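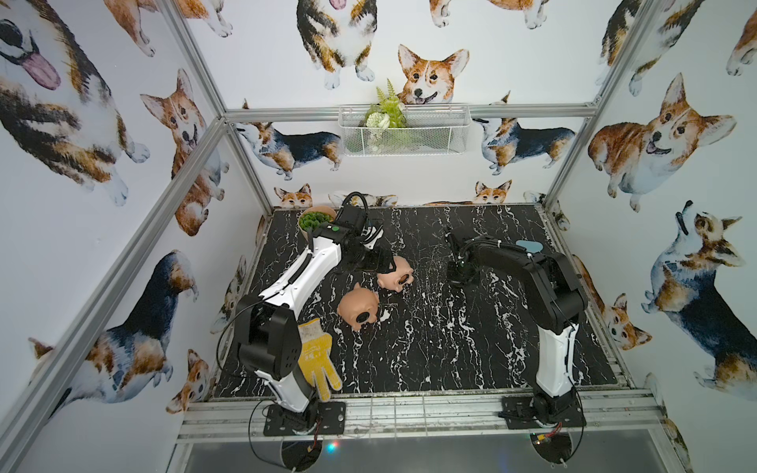
One applicant in the last round asked whether prior robotics experience is required, and whether years of console gaming would count in its place. Prior experience is not required. Gaming is neither scored nor excluded. Selection is by a short practical test at the station.

Rasley is recruiting paid operators to record demonstrations for Dromska, a manipulation model trained on human-guided examples. The current set holds 1,119 accepted episodes. Collection continues through August at the Eltasau site.

The work

Operators guide two robot arms through short tabletop tasks: reaching, grasping, moving and releasing small objects. Each attempt is recorded as one episode and labeled before the next begins. Failed attempts are kept and labeled as failures — do not delete them.
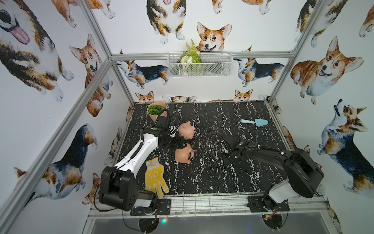 Bimanual station with toy pigs, work glove and potted plant on the table.

Object positions are changed between episodes according to a printed schedule. Operators follow the schedule as written and report any layout that cannot be reached. Wrist video is stored with the arm positions, and episodes in which the two streams disagree are returned for review.

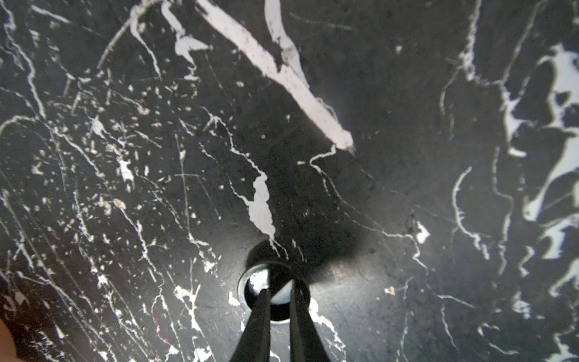 Wrist view, gripper fingertips near the round opening.

Requirements

Age 18 or over. Normal or corrected vision. Able to work seated and repeat the same motion at a steady pace. Basic typing for labels. Left-handed applicants are welcome; the controls are symmetric.

Training takes two half-days and is paid at the full rate. Operators then commit to six sessions, scheduled on weekdays between 8:30 a.m. and 5 p.m. Breaks are counted as paid time.
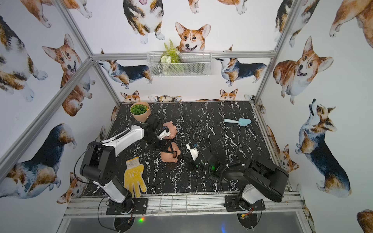

How to apply

Send a one-page summary of your availability through the Stubbs staffing portal, under the listing "Dromska operator." No cover letter is needed. State whether you can attend training on a Monday. Applications are read in order of arrival, and the listing closes when all places are filled.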